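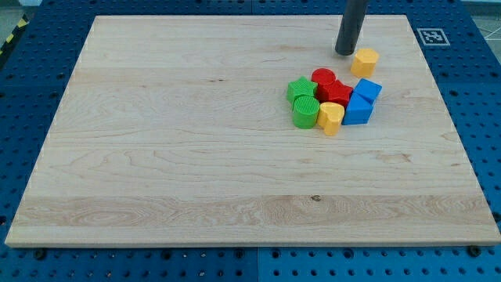
2018/02/28

エルクステッドの冬祭りについて書かれた芸能ブログの更新状況を確認した。対象は自分で購読登録している媒体のみ。祭りの最終日に歌手の親子連れが来場したという記事が6本あり、うち4本は同じ写真配信元の素材を使っている。残り2本は来場者の投稿の転載で、撮影時刻の記載がない。

記事間の差異は主に服装と滞在時間。服装は「灰色のコート」と「紺のコート」に分かれたが、夜間照明の色温度を考えれば同一の可能性が高い。滞在時間は「1時間」と「午後いっぱい」。根拠を示した記事はなし。こちらの記録では「不明」とした。

サナウの更新は午前中に1回、夕方に1回。夕方の版で見出しから「お忍び」の語が消えた。本文は変更なし。訂正の注記もなし。この媒体は見出しの差し替えが多いので、今後は初出と最終版の両方を保存する。保存形式はテキストのみ、画像は出典の表記だけ控える。

自分のブログの2月分の集計も済ませた。閲覧数は1,061、うち検索からの流入が724。1月は約1,000だったので、ほぼ横ばいと見てよい。最も読まれたのは映画祭の衣装の一覧で307。書くのに二晩かかった授賞式の席順の記事はそれを下回った。一覧形式のほうが検索に拾われやすいという以前の観察と一致する。ただし標本が小さいので、傾向とまでは言えない。

来月の方針。子どもが写った記事については、名前と年齢を書かない。親が公の場で話した内容に限って触れる。過去記事も同じ基準で直すことにし、今日は昨年の夏の分まで終えた。学校名の入った記事が1本見つかり、該当の段落を削除。検索側のキャッシュには残っているので、再取得の申請を出した。反映の確認は明日以降。

ペシェクのドラマの続編に関する噂は保留。撮影地がザストゥマンツェに決まったという投稿を昼に見たが、元をたどると掲示板の書き込み1件に行き着く。制作側の発表はなく、配役の情報も前回の噂と同じ文面のまま。下書きには入れず、未確認の欄に移した。発表が出た時点で日付を付けて書き直す。

購読リストの整理も少し。3か月以上更新のない媒体を外し、配信元の重複しているものは片方だけ残した。分類の見出しは「来場」「衣装」「制作」「その他」の四つに変更。「交際」は独立させず「その他」に入れる。確認の取れない記事の割合が高く、単独の見出しにすると件数だけが目立つため。

作業時間は3時間弱。夕食は昨日の煮物の残り。祭りの件は、公式の来場者数が出たら追記する。コートの色は保留のまま。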